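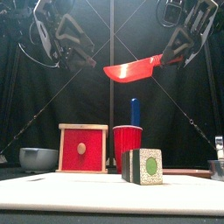 The right arm with the red knife, point to the left.

The Knife Rule

Rule 30 was the shortest one in the book, and Merja Leinonen had written it herself. A blade in a gripper must point away from any place where a person can stand.

"It is a toy," said Peter Mikuš. He was holding the tablet against his chest. "You could not cut butter with it."

"I know what it is."

The right arm kept the red knife in the air over the white table. The left arm held nothing. Between the bowl and the board everything waited as it had waited since lunch, and the knife pointed left, at the side where Peter liked to put his stool.

Merja had come from Skelville on the early train to sign the book for the Zurkstead hall. It had 47 rules. She had expected to sign before coffee. Now it was past four and she was still on the same page.

"Where do you sit when it runs?" she asked.

"Not there."

"Your stool is there."

Peter looked at the stool. He moved it with his foot, a little, toward the curtain.

She remembered the winter at Miettinen, when she was new and the rules were only one sheet of paper on the door. They had practiced with wooden spoons. Later somebody changed the spoons for real tools, and the program stayed the same, because the program worked well and everyone was proud of it. Ferenc Virág had stood at his usual corner that morning. He still could not close his left hand. Every year in May he sent her a card, and the writing on it was good, because he was right-handed, and he always mentioned this.

She did not tell Peter about Ferenc. She had told it too many times to young people, and she had seen how they made their faces polite.

"If I turn the wrist, I must teach the whole path again," Peter said. "It has done more than 1000 runs like this. Vignesh wants the numbers tonight."

"Then I will call Vignesh."

"He will say it is a toy."

"Yes. And I will read him the rule, and the rule does not say how sharp."

She took out the pen, but she did not open it. Peter sat down on the stool, in its new place, and began to scroll back through the steps. It was a long list. She could hear him breathing through his nose, as her son did over his homework.

"From which step?" he asked finally.

"From where it picks up the knife."

"That is almost the beginning."

"I have time," said Merja. The last train went at ten. She pulled another chair to the table, looked once at the point of the knife, and carried the chair to the other side.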